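Brostholm : un bras robotisé au poste d'insertion

L'atelier Brostholm a confié au robot, depuis septembre, la mise en place des blocs dans leurs supports. Les cinq opératrices du poste restent en fonction. Quatre ont suivi 27 heures de formation au réglage et au contrôle. « On a moins mal aux poignets, mais il faut surveiller davantage », dit Yaryna Yurchenko.
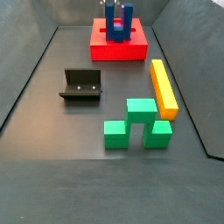
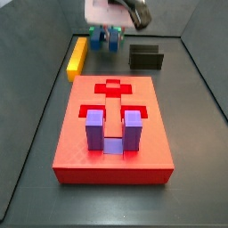
La direction fera le point avec les équipes avant d'étendre le système au site de Humden.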